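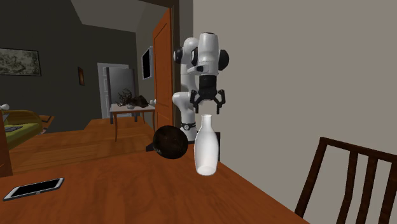
Shobha Fernandes
Responsable de talleres infantiles, Biblioteca Prerkham

Cuaderno cosido de cuatro agujeros: procedimiento para un taller en biblioteca

El procedimiento corresponde a la costura japonesa de cuatro agujeros (yotsume toji) en formato A6 vertical. Edad recomendada: a partir de ocho años. Duración: 60 minutos con el papel cortado y perforado de antemano; 90 si los participantes pliegan y perforan.

Materiales por cuaderno

- Seis hojas A4 de 80 g/m², cortadas por la mitad (doce hojas A5).
- Dos cubiertas de cartulina de 105 × 148 mm. Gramaje máximo, 220 g/m².
- 75 cm de hilo de lino encerado o de algodón perlé.
- Aguja de punta roma con ojo ancho.
- Dos pinzas de oficina de 19 mm.
- Dos recortes de cartón para proteger las cubiertas de la presión de las pinzas.

Un paquete de 400 hojas A4 da para 66 cuadernos, con un resto de cuatro hojas. En la última convocatoria de marzo usamos papel Astine ahuesado; cualquier papel de impresora sirve si la fibra corre paralela al lomo. Con la fibra transversal el cuaderno abre mal y el lomo se ondula.

Preparación del bloque

1. Plegar cada hoja A5 por la mitad del lado largo. El formato resultante es de 105 × 148 mm. Repasar el pliegue con plegadera.
2. Apilar las doce hojas con todos los pliegues hacia el mismo lado. El pliegue queda en el corte delantero; los bordes abiertos forman el lomo. Es el error más frecuente y conviene comprobarlo mesa por mesa antes de perforar.
3. Igualar el bloque golpeando primero el lomo y después el pie.
4. Colocar las cubiertas y sujetar con las pinzas por el corte delantero, con los recortes de cartón entre pinza y cubierta.

Perforación

La línea de agujeros va a 10 mm del lomo. Las distancias se miden desde la cabeza:

Agujero 1: 18,5 mm
Agujero 2: 55,5 mm
Agujero 3: 92,5 mm
Agujero 4: 129,5 mm

La separación entre centros es de 37 mm. Preparar una plantilla de cartulina por mesa y marcar con punzón fino. La perforación con punzón o taladro manual la hace siempre un adulto, sobre una base de corte. Diámetro: 1,5 mm. Por cada agujero pasa el hilo tres veces (dos en un diámetro menor ya obligan a tirar con alicates).

Costura

Se trabaja con hilo sencillo. «Subir» significa que la aguja sale por la cubierta delantera; «bajar», que sale por la trasera.

1. Abrir el bloque por la mitad, entrar por el agujero 2 desde el interior y subir. Dejar 5 cm de cabo entre las páginas.
2. Rodear el lomo y volver a subir por el 2.
3. Bajar por el 3, rodear el lomo y volver a bajar por el 3.
4. Subir por el 4, rodear el lomo y volver a subir. Rodear el pie y subir otra vez por el 4.
5. Bajar por el 3.
6. Subir por el 2.
7. Bajar por el 1, rodear el lomo y volver a bajar. Rodear la cabeza y bajar otra vez por el 1.
8. Llevar el hilo por detrás hasta el 2, anudar bajo la puntada existente y pasar la aguja al interior del bloque. Atar con el cabo inicial y cortar a 5 mm.

Tensar después de cada paso en la dirección de la línea de costura, nunca en perpendicular al papel. Retirar las pinzas al terminar el paso 8.

Incidencias habituales

Falta una puntada entre dos agujeros: se ha omitido un tramo de la vuelta. Deshacer hasta el paso 5 y repetir.

El papel se rasga en el agujero 1 o en el 4: exceso de tensión o distancia al lomo inferior a 8 mm. Reforzar las esquinas del lomo con papel de seda encolado antes de coser.

El hilo se deshilacha: encerar de nuevo o cortar el extremo en bisel.

Hojas sueltas: el bloque no estaba igualado. No tiene arreglo sin descoser.

Organización de la sala

Grupos de cuatro por mesa, con un juego de plantilla y plegadera compartido. En la sala Mostyn repartimos las agujas contadas y las recogemos clavadas en una tira de fieltro.

Usamos cookies propias y de terceros para analizar el uso de esta web. Aceptar | Rechazar | Configurar

Artículos relacionados

- Libro acordeón con cubierta rígida
- Cómo calcular la dirección de la fibra del papel
- Sellos de goma para exlibris infantiles
- Teatrillo kamishibai en cartón pluma
- Ficha de inscripción para talleres: modelo Skallonel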